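Pladelthorpe Community Board > Local News and Incidents > Anyone else hear the sirens by the Arkix cold storage plant?

mudroom_mel
Started this because the other thread got locked. I'm up the hill behind the Arkix plant and at 4 in the morning I had fire trucks going past my bedroom window one after another. By the time I got my shoes on, there was a guy in a reflective vest at the end of the street telling people to go back in and shut the windows. No smell at my place, but my neighbor two doors down swears she got a whiff of something like cat pee and floor cleaner. Does anyone know what it was?

gravelpit
Ammonia. It's what they run the freezers on. My brother-in-law is on nights there and he texted me from the parking lot. A valve on the older side of the building let go, the alarm went, and everybody walked out and got counted at the gate. He said 3 people went to the hospital to get checked for coughing and sore eyes. He's fine, just mad that his lunch and his car keys are still inside.

mudroom_mel
Oh thank you, that's more than I've gotten from anybody official. Hope the three are okay!

tansy_and_thyme
I'm on the low side, by the creek, and it was strong down here. Eyes watering in my own kitchen. We got the kids in the car and went to my mom's and came back after lunch. What bugs me is I never got a call or a text. I signed up for the town alerts back in May and the only thing they've ever sent me is leaf pickup.

Stakard
Ok, a little pushback. I did refrigeration work for years, not at this plant but at places like it. A leak you can smell isn't automatically a leak that's hurting you. Your nose picks up ammonia way before it gets to a level that does damage. The people who have to worry are the ones in the room with it. Sounds like the alarm worked, the crew got out, and the fire department did what they train for. I'd call that a decent night, considering.

tansy_and_thyme
With respect, my six year old was crying and rubbing her eyes. You weren't here.

Stakard
Fair enough, and I'm sorry about your little one. I'm not saying it was nothing. I'm saying the thread that got locked had people claiming the whole valley was going to be evacuated and the creek was poisoned, and that stuff scares folks for no reason.

gravelpit
The creek question isn't crazy though. When they spray water to knock the vapor down, that water goes somewhere. I'd like to know if it went in the storm drain.

Stakard
That part I agree with you on. Ammonia in water is hard on fish. Somebody from the town ought to be asking where the runoff went.

fernwhistle
I walk the dog along there every evening and I haven't seen any dead fish, for what it's worth. Then again I'm usually looking at the dog. I'll look properly tonight and post.

Fang
This is the second time at that plant! Everyone forgets the first one. Same side of the building, and they told us then it was a "minor release" and they'd replace the old piping. Did they? I went to the open meeting and asked and got a whole lot of "we take this very seriously." I'm not against the plant, half my street has worked there at one time or another, but you can't keep patching something that old.

gravelpit
They replaced part of it. My brother-in-law says the new side is all new pipe and new sensors and the old side was supposed to be done after that. Then the job got pushed back.

Fang
Well there you go.

Stakard
I'd wait for the report before deciding it was the pipe. A valve can fail on a brand new system too. I've seen it happen.

Fang
You keep saying wait. I've been waiting since the last one lol

mudroom_mel
Let's keep it friendly please, I don't want this one locked too.

Does anybody know what we're supposed to do if it happens again? The vest guy just said windows. I had the bathroom fan running the whole time and didn't even think about it.

tansy_and_thyme
Yes, I'd like to know this too. I drove off and now I'm wondering if I drove us right through it.

Stakard
If they tell you to stay in: windows and doors shut, and turn off anything that pulls outside air in. Bathroom fan, window AC, whole house fan, dryer too. Pick a room away from the plant side and put a wet towel along the bottom of the door. If they tell you to leave, go crosswind, and not down toward the creek. On a damp still night that cloud can hang low, so the low side of town gets the worst of it. And if anyone in the house has asthma, or is having real trouble breathing, call 911 and don't wait on the town's text.

fernwhistle
Saving that. You forgot the range hood! Ours vents outside and my husband was frying eggs with it going full blast while I was shutting windows.

Stakard
Ha, yes. Range hood too.

pinecone1000
Long time reader, and I'm on the low side as well. Mine is a dumb small thing compared to everybody's eyes and lungs, but my power went out for a bit that night and the clocks were all blinking, so I've been going around the kitchen resetting things and wiping everything down while I'm at it. Was the outage part of the same mess or just a coincidence? Kitchen pics:

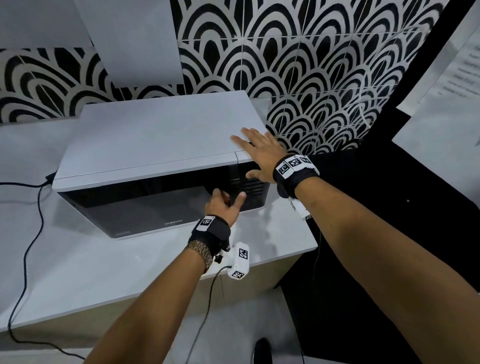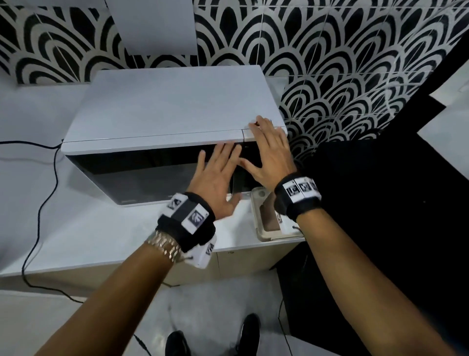 Re: power outage that night

gravelpit
Same mess, I think. The fire department had the power cut to part of the plant and I heard a few houses on that line went with it. I'm across the road and mine stayed on.

Stakard
Makes sense, they don't want anything sparking in there. Ammonia can burn if you get enough of it in a closed space.

pinecone1000
Thanks, both of you. I lost a freezer drawer of blueberries and that's the extent of my suffering.

fernwhistle
Back from the dog walk. Went all the way from the footbridge to the culvert. Saw minnows, live ones, and a heron standing there like always. There's a strip of brown grass by the plant's drain, maybe 100 feet of it, but I couldn't tell you if it was like that before.

Fang
Did you take a picture of the grass?

fernwhistle
No, phone was at home on the charger. I'll go again in the morning.

tansy_and_thyme
I called the town office about the alerts. You have to pick "emergency" separately from "general notices" when you sign up, and it's on a second page. So check yours, everybody. I'd bet half of us never saw that page.

mudroom_mel
Just checked and mine was off too. Turned it on. Fern, post the grass picture in here when you get it and I'll send it along with the runoff question.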